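Shirin Golestani lights up when she talks about the fault that ate her July. Her team at Lillau had logged 800 clean runs in simulation when the gripper simply stopped letting go.

"It closed and stayed closed – I was thrilled!" she says. "You want that to happen before there's a real hand nearby."

Two views from the simulator:

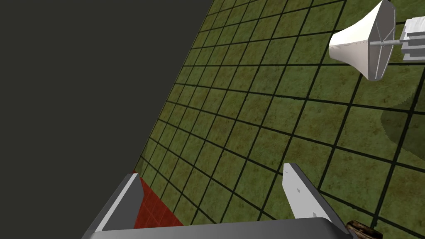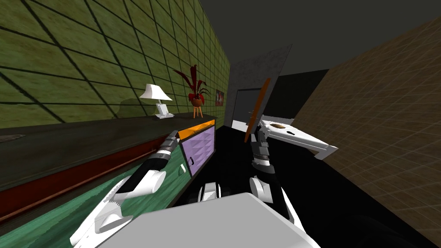

The culprit was a timeout set to 3 seconds in one file and 1,000 in another. "Rodrigo Gallardo found it over lunch," she says. "Now we check both at startup."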